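Lap blankets and wheelchair covers: what we need before February

The knitting group has been turning out lap blankets for the Sturneck day ward since last fall, and the ward has asked us to keep going through February. There are a few changes to what they want, so please read this through before you cast on anything new.

The ward keeps its wheelchairs in the corridor by the rehab room, and most of them have the standard fabric seat and back. Those wipe clean, but they get cold, and patients coming down in a gown feel it. Knitted pieces go over the lap or across the back of the chair. The staff have used both kinds all winter and have found the ones for the back more useful than they expected. Lap blankets slide off. A piece laid across the back stays where it is if it's the right width.

Width is where we went wrong with the first batch. Several pieces came in too long and hung down beside the wheels, and one got caught in the spokes. There was no harm done, but the ward pulled everything over length and sent it back to us. Bartosz Lis has the returned pieces at the Casum center and is looking for people to take them home and shorten them. Most only need one end unraveled and bound off again.

For new pieces, please follow these points:

Use washable yarn. The hospital laundry runs hot, and wool comes back felted. The Sunari yarn shop has set aside cotton blend for the group in two blues and a gray. Ask at the counter and say it's for the ward.

No fringe, tassels, pom-poms or buttons. Anything that dangles can reach the wheels.

Keep the stitches fairly close. Open lace patterns look nice, but fingers and IV lines catch in them.

Bind off loosely so the edge has some give. The cloth gets pulled by its corners every time a chair is made ready, and a tight edge snaps sooner or later.

Leave the push handles in mind if you are making a piece for the back. It should sit between them or fold over neatly, and it should never bunch up where someone needs to grip.

We have delivered 275 pieces so far. The ward would like another 200, split between laps and backs, and would rather have them in small bundles than all at once. Storage is tight there. Drop-off is at the Casum center on Thursday mornings, in the bin by the side door. Please wash each piece once before you bring it, and pin on a slip of paper with the yarn type and whether it's for a lap or a back. Names are optional.

If you don't knit, there is still plenty to do. Somebody has to check each piece for dropped stitches and loose ends, and somebody has to carry the bundles over. The Ziółkowski bakery has given us clean flour sacks for transport, and they hold more than you'd think. We also need two people who can drive and don't mind the hospital parking garage.

The yarn fund stands at $494 after the last order. That covers what is set aside at Sunari. Donated yarn is welcome if it still has its label, so we can tell what it is and how to wash it. Please don't leave unlabeled bags at the door. We had 21 skeins come in that way last month and couldn't use any of them for the ward. They went to the children's craft table.

The pattern sheet for the back piece has been redone with larger type and the corrected width. Paper copies are at the center, next to the sign-in book. If you have the old sheet, please recycle it.
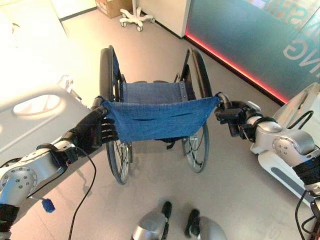
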